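Storkdale Cup Results, README

Hello, and thank you for stopping by! I put this together because our football cup's old scores were scattered over three paper ledgers and I was forever being asked who beat whom. It holds 1,262 matches, one per row, with the date, both clubs, the score and the ground – plus extra time and penalties wherever the ledgers mention them.

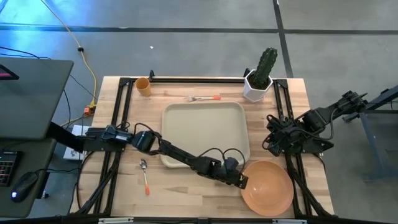 Wooden table with an orange bowl.

Clora and Wragg met so often in the early rounds that I gave those ties a file of their own, wragg_clora.csv. Attendance is filled in for 606 matches and left blank for the rest. Replays are listed separately, so please don't add them to the first game!

Corrections are very welcome, especially for the October rounds.

Gemma Heywood
Last updated Mar 17, 2026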